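ok so I have eaten nearly 600 bowls of soup in my life standing up over the sink and this month I decided to stop. a thread about learning to eat dinner at a table again
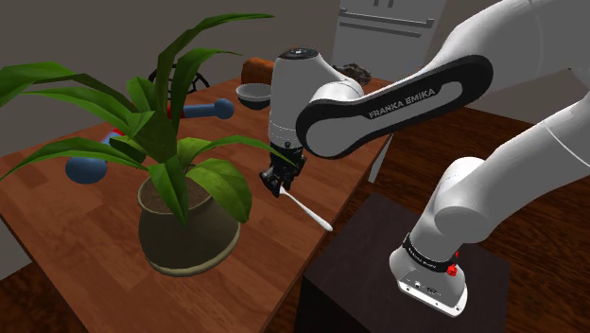 spoon, table, plant. dinner mood

so some background. I moved to Virnville in the spring for work, into a place with a real dining area, and for months I used it to hold mail. just mail. and one bike helmet

I grew up in a sit-down family. my grandmother would not let anybody lift a spoon until every chair had a person in it, and if you were on the phone your soup got cold and that was your problem (it was always my uncle's problem)

then I lived alone for a long time and it all kind of slid. sink dinners. couch dinners. one whole winter of dinners on the edge of the bathtub while the laundry finished, don't ask

what changed is my friend Yanling Luo came to stay for a week in November and on the first night she asked where we were eating. like, which room. and I did not have an answer!!

she moved the mail to a shoebox. the shoebox is still there and I have still not opened the mail. one thing at a time

RULES I made up after she left:
sit down
something in a bowl or on a plate, not out of the pot
phone goes in the kitchen drawer with the takeout menus

the phone one is the worst by a mile. the first night I sat there and ate lentils and listened to my refrigerator. it has like three different hums. I finished in 12 minutes and felt like I'd been to church

second week I got smart and put the radio on. there's an old guy on the local station who plays accordion records and complains about parking on Stiditz Street and I am now fully invested in the parking on Stiditz Street. they took out the angled spots!! why would you do that

a few people asked what I'm cooking. mostly soup. I'm a soup person, I've made peace with it. here's the one I keep going back to:

one onion, two carrots, a fat spoonful of tomato paste, let the paste go dark in the oil before you add any water. red lentils. cumin. way more lemon than you think at the end. that's the whole thing

if you have the heel of some parmesan throw it in. if you don't, a little miso does something similar? Yanling swears by it and I was rude about it and then I tried it and had to text her

bread: the bakery by the Clullon bus stop sells yesterday's loaves after 5 pm and they toast up great. get the seeded one. leave me at least one seeded one please

someone replied that they've got no room for a table, and I hear you, my last apartment was tiny. I used an ironing board for a while at its lowest setting with a towel on it. it wobbled, but I was sitting in a chair like a person

also spoons. I have opinions now. I had a drawer full of those giant heavy ones that don't fit in a human mouth, and I went to Shen (the secondhand place, not the restaurant) and dug around in the bin for lighter ones. 70 cents each. best money I've spent all year

the weird part is I'm eating less late at night? I used to have sink dinner at 6 and then cereal at 10 like the first one never happened. now I mostly just go to bed. I'm not making a health claim, I'm just reporting from my own kitchen

things I still do: eat breakfast standing. eat cheese in front of the open fridge. I am not a saint and the rules only cover dinner

Yanling's coming back after the holidays and I've already been told she wants dumplings, so if anyone has a wrapper dough that doesn't fight back, please send it my way. I've tried two and both of them shrank up on me like a wool sweater

ok lentils are on, phone's going in the drawer. will read replies after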